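Last updated: 2023-07-06

Cloth placemats or wipeable ones for everyday dinners?

mapleporch
Okay, settle something for my household. We eat at the table every night (four of us, two of them under ten) and I am so tired of the vinyl placemats. They curl at the corners, they stick to my arms in summer, and they make every meal feel like a pancake house. I want to switch to cloth for every day. My husband thinks I've lost my mind and says we'll be doing laundry until 2052.

I've been eyeing dark gray ones, on the theory that dark hides spaghetti. I also like how a pale plate looks on a dark mat, it makes even leftovers look like I tried.
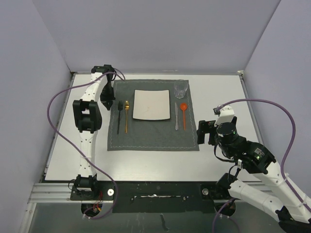 Do cloth placemats need to be ironed after every wash? Pull them out of the dryer while they're still a little damp, smooth them flat with your hands and stack them under something heavy, and most cotton ones will behave without an iron. That's what my mother always told me anyway, and it works on her napkins, so I'm assuming it carries over. Tell me if I'm wrong before I spend the money!

biscuit_tin
You're not wrong, but it depends on the mat. The thick woven kind comes out fine. Anything with a backing or a padded layer is going to pucker no matter what your mother says. I had a set of the Denness quilted ones and after 5 washes they looked like potato chips. Gave them to my sister for her camping stuff.

oldkettle
I'm going to be the grump here. Cloth with two kids under ten is a bad idea. Dark gray hides spaghetti, sure, but it shows yogurt, flour, milk, rice and every crumb of toast. I went dark and went right back to wipeable. Get the woven vinyl ones that look like fabric, hose them off in the sink, done. Life's too short to pretreat a placemat.

mapleporch
Ugh, I didn't think about yogurt. We are a heavy yogurt house.

tablefor6
Disagree with oldkettle, sorry! We've used cloth since our youngest was in a booster seat. The trick is to own way more than you need. I have 20 and I just toss the dirty ones in with the towels. It's not extra laundry if the load was going in already. Also shake them out over the porch first -- the birds have figured out our schedule.

oldkettle
20 placemats! Where do you keep them? My one linen drawer is already stuffed with tablecloths I only use in November.

tablefor6
Flat on the shelf above the plates. They take up less room than you'd think. The tablecloths are a different story, those I roll up on wrapping paper tubes.

biscuit_tin
If you do go cloth, check the size against your plates before you buy. I didn't. My dinner plates are square and pretty big, and on the smaller mats there was no room left for a fork. I ended up returning them to Davalham and paying the shipping myself, which still bugs me. Now I cut a piece of newspaper to the size on the listing and set a whole place on it first, glass and all.
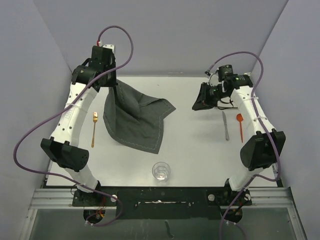 And look at the edges too. A line of stitching set in a little from the border holds up a lot better than a plain folded hem, at least on the ones I've owned. The folded kind starts rolling under after a few months and then your glass sits crooked. I learned that one with a full glass of grape juice.

mapleporch
The newspaper idea is so smart, doing that tonight. Has anyone tried the Tarigan ones? They're cotton and they say prewashed.

tablefor6
I have some! They did shrink a little the first time, prewashed or not. Wash them cold and they're fine. The color rubbed off on a white dish towel once, so keep the gray ones away from your good stuff for the first couple of loads.

oldkettle
Still voting wipeable. But if you must, buy one, use it at the messiest kid's seat for a couple of weeks, then decide on the rest.

mapleporch
That's fair, and it'll make my husband happy too. Ordering one gray and one tan -- the tan is for the yogurt. Will report back.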